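3.2 Open bins and the sorting of packaged snacks 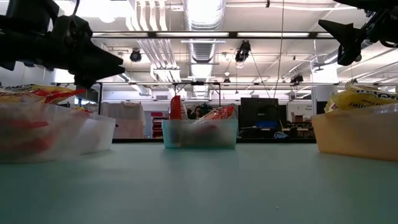
Figure 4. Snack packages in translucent bins on the sorting table.

Why do households put packaged snacks into open bins when they already have a cupboard with shelves? Most of the people we interviewed gave the same reason: bags do not stand up or stack, and on a bare shelf they slide behind one another and are forgotten until they are stale.

The tabletop sorting task was built around this problem. Soft bags and stiffer packages were given to each participant together, and the only instruction was to put them away so that another member of the household could find them. We did not say which bin was for what. Translucent bins were chosen over solid ones after the pilot in September, when several participants in Briravstead said they would not use a container they could not see into at all. Frosted walls are a compromise. As Figure 4 shows, red and white packaging can be made out through the side of a bin, but only as blurry shapes, and a person looking for one particular snack still has to look in from the top.

Two habits came up again and again. The first was to stand tall packages upright at one end of a bin and lay bags in the space that was left. The red package in the center bin in Figure 4 stands this way, with an orange snack bag near the other end. Participants who did this often said they were thinking of books on a shelf. The second habit was to lay the last bag flat across the top of a bin that was already in use. This is quick, but it hides what is underneath, and in the follow-up interviews it was the most common complaint made about other members of the household.

Of the 100 participants, 68 sorted by who eats the snack and not by the type of package. This agrees with the earlier home study by Murín and Seyoum, who found that families talk about "the kids' bin" or "the work bin" long before they talk about chips or cookies. Labels made little difference. Where they were offered, participants read them once and then went by color - a red bag was put with other red bags even when the contents had nothing in common.

Bin size mattered more than we had expected. With the larger bins, participants tended to drop bags in without arranging them, and finding a named item later took longer. With the smaller ones they took more care, but they also left more items out on the table when a bin seemed full. Bednárik (personal communication) has seen the same thing in office kitchens at Koubek, where the overflow ends up on the counter and stays there. We return to the question of overflow in Section 3.4.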